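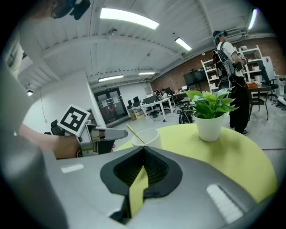

Handheld gripper keeps crushing paper cups

Treasa Duggan
Our student project has us record pick-and-place demos with handheld grippers. The task is to pick up a paper cup and set it down next to a plant. With 2 people sharing the work, one of us gets clean grabs and the other dents the cup nearly every time. We need 500 demos by January. Do we keep the dented ones?

Alper Özkan
Drop them. We kept ours last year and the arm learned to squeeze. Put a stop under the trigger so the fingers can't close past the width of the cup. Ours was a bit of foam and tape. Also grab low, near the base, where the cup is stiffer. Swap in a new cup every 6 runs.

Mohandas Amin
Use a mug?

Edivaldo Tavares
Agree on the foam. Check that it doesn't cover the marker. I would have both people redo their first batch after you fit it, so the grabs match.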